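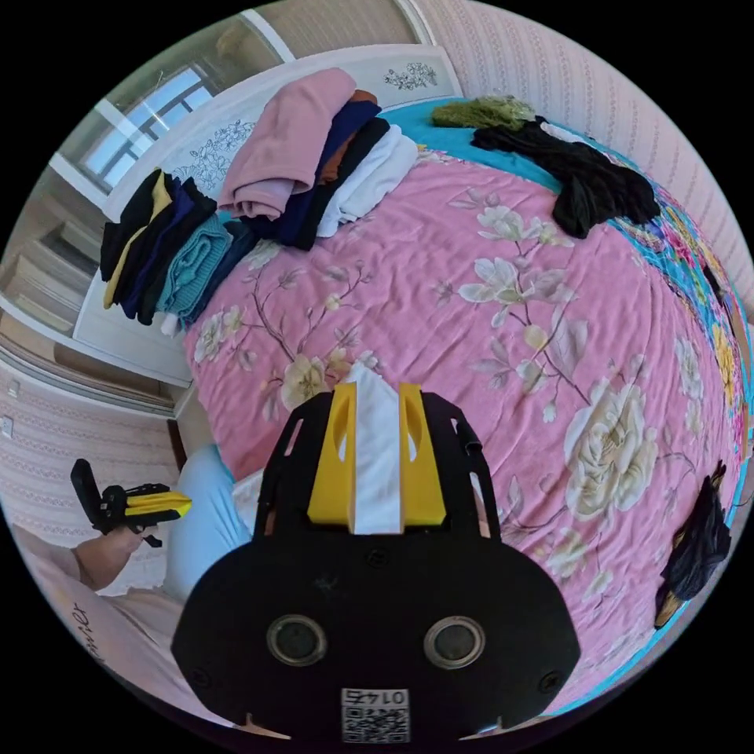 I drove 65 miles to look at other people's linen closets, and I'd do it again tomorrow!

The Opoku House open day in Trernalbridge has been on my list since November, when a friend sent me the flyer and said it sounded like my idea of a theme park (she isn't wrong). They open the whole place up, kitchen and laundry room and bedrooms, and in every room somebody is sorting or folding or putting away, and you can stand there and ask whatever you like. I got my ticket early, which was smart of me, and then I missed the turn off the county road and drove a good way toward Sindik before I noticed, which was less smart. The address is 904, and the mailbox is behind a hedge. Go slow after the feed store.

Babatunde Igwe was at the door with the stickers and a tray of ginger cookies. Shoes off, coats on the hooks in the hall, and then you're on your own. I did the kitchen first because everybody else was heading upstairs. The spice drawer was lovely. Jars lying on their sides, labels up, and I stood there feeling bad about my own cupboard, where I think I have four open bags of cumin. The laundry room is tiny and there was a line for it, so I only got a quick peek at the drying rack that folds down from the wall. I want that rack. I asked what brand and was told it's a Mitska and it came with the house.

But the bedroom! I spent most of my visit in there. The bed has a pink quilt with huge cream and white peonies all over it, pale leaves, thin brown branches, the kind of thing my grandmother would have kept for company. And the headboard is white with a soft arch to the top and carved flowers with dark outlines. I'm usually a plain gray bedding person and I came home and looked at my gray bedding very hard.

They do the folding on the bed, so you get these stacks up by the headboard, navy and black and mustard in one, brown and navy and more black in the other, with a dusty pink something flopped over the top. There was a teal knit sweater in there too that I would have happily taken home. Kofi Aidoo ran the folding talk and his big thing is that you don't sort by person, you sort by drawer. If two things live in the same drawer they go in the same stack, and the stack goes across the room in one trip. I have been making a pile for each family member for years and then walking around the house like a mail carrier.

He also has strong feelings about sweaters (sleeves in, fold in thirds, never on a hanger) and about doing the dark things and the white things at different times of day, which I didn't totally follow. Something about lint and window light. A woman next to me wrote it all down, so maybe it made sense to her.

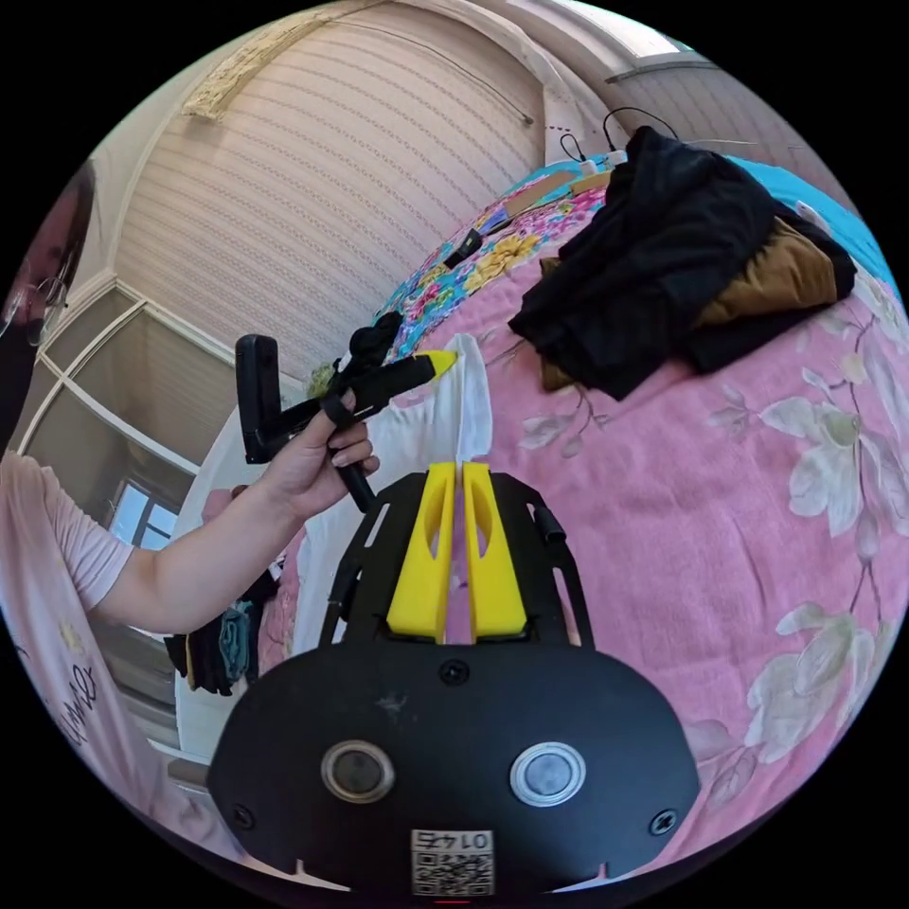 White stuff is where I fall apart at home. Pillowcases, undershirts, that one fitted sheet that refuses to be a rectangle. Kofi's advice on fitted sheets was to tuck the corners into each other, lay it flat on the bed, fold the curvy side in and then stop fussing with it. He says a sheet only needs to fit the shelf. I tried it when I got home and mine came out looking like a pita, but it was a flatter pita than usual, so I'm counting it.

Lunch was soup and bread in the back room, pay what you want. Get there before noon if you'd like the lentil.

A few things if you're thinking of going. Parking is on the grass and it was muddy, so bring the old boots. The stairs are steep and there's a rail on one side only. They sell lavender sachets by the front door and I bought six, and my car still smells like them. Babatunde told me the next open day will have the linen closet on the landing finished, and I've already asked him to save me a ticket.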